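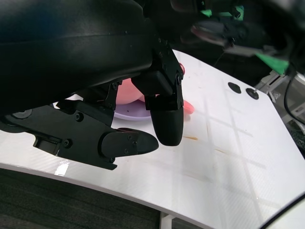
Do I need to be good in the kitchen to take part?
Cooking skill doesn't come into it, and if you can set a table for two and clear it again afterward, you already know everything we'd ask of you.

Join the Kenby Table Study

We are looking for 81 people to come and spend a morning or an afternoon with us in the Kenby test kitchen, laying out plates, putting things on them, passing them across, taking them off again and tidying up at the end. If that sounds like an ordinary Tuesday-night supper without the supper, well, you're not far off! We are interested in the small things people do with their hands and their tableware when they aren't thinking much about it: where the plate goes first, which side the fruit ends up on, whether you stack as you clear or carry things to the sink one by one.

The study is run by Drevico, a small design office that works on everyday tableware, together with our friends at Hasalus, who make trays and storage for kitchens with not much room in them. Between us we have spent years drawing plates and shelves, and we have both come to feel that we'd learn more from watching real people set a real table than from another winter of arguing over sketches (we have done plenty of that too, and some of us enjoyed it).

What you'll be doing

You'll get a welcome and a hot drink first, and time to hang up your coat and have a look around. After that we'll give you a few little jobs at the table. You might be asked to set out a snack for a child, or arrange a plate the way you'd like it brought to you, or clear up after a pretend lunch and put everything back where you think it belongs. There are no right answers and we don't time anybody. Please take as long as you'd take at home, and if you are the kind of person who wipes the table twice, then by all means wipe it twice.

When the jobs are done, you'll sit down with one of us for a chat about your own kitchen. We like hearing which plate you always reach for, which one lives at the bottom of the stack and never comes out, and where the colored things go if you keep them apart from the white ones. Bring a picture of your cupboard on your phone if you want to, though you don't have to.

A session lasts two and a half hours, with a break in the middle. You can sit or stand for nearly all of it, and the table can be raised or lowered for you.

Who we'd love to hear from

Anyone over 18 who eats at a table at least some of the time. We'd be especially glad of people who cook for one, people who share a kitchen with roommates, grandparents who have little ones over on weekends, and anyone who finds ordinary plates awkward to grip or heavy to lift. Left-handers, please do write, we never get enough of you. You're welcome to bring someone along for company or to help you, and they'll get a drink and a comfortable chair.

If you have a food allergy, mention it when you sign up so we can plan your session around it.

What you'll get

Each person who finishes a session receives $200, paid by bank transfer within 12 working days. We'll also cover your bus fare or parking, so hang on to the ticket. You can stop at any point and go home, and you'll still be paid for coming.

About your information

Your notes are kept under a number and your name is stored separately. We won't show your face in anything we publish. A short summary of what we learned will go out in August to everyone who took part and would like a copy.

How to sign up

Write to Orvokki Kokkonen at the Kenby front desk by 27th February. Tell her your name, a phone number, whether mornings or afternoons suit you better, and a line or two about who you usually eat with. She answers every message herself, normally within 5 days, and will offer you a choice of times.

Questions about the jobs themselves, or about getting in and out of the building, can go to Remo Gruber, who will be at the table with you on the day. The kitchen is on the ground floor, through the side entrance by the bike racks, and the door is wide enough for a wheelchair or a double stroller. Ring the lower bell, as the upper one belongs to the dentist.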